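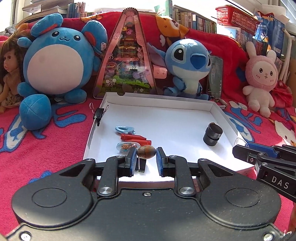

*Elia hand gripper over the parts tray, fingers open around an acorn-shaped nut.*

## Elia hand gripper - build kit

Elia is a hand-held two-finger gripper sold by Voltbridge as a kit for home and shared workshops. The builder prints the body and linkage arms; the kit supplies everything else. The textured blue finger pads are the same parts used on the Louro arm, so a finger set can be moved from one to the other without changes.

### In the kit

- Pivot screws, 2 silver round head
- Body screw, top center
- Finger pads, blue, textured
- Utix trigger spring and return cable
- Hex key

Print files are on the Downloads tab. Use PETG or nylon. PLA creeps at the pivots under a steady grip.

### Assembly notes

Print the body face down with 3 walls. Clean the two triangular cut-outs before fitting the linkage, and check that each arm swings freely by hand. Tighten the pivot screws until the play is gone, then back off slightly. Over-tightening is the usual cause of a slow return.

Bond the pads last. Leave them clamped for 20 minutes - binder clips do the job - and keep adhesive off the texture.

### First grip test

Set a shallow cardboard tray on a flat surface and put in small items of mixed shape: hair clips, short cylinders, a nut. Close on each item 10 times. If a rounded item rolls out, the pads are not parallel. Loosen the finger mounts, close the fingers on a flat bar and retighten.

### Ordering

Kits ship in 7 working days. Replacement pads are sold in pairs. Printed bodies are not stocked.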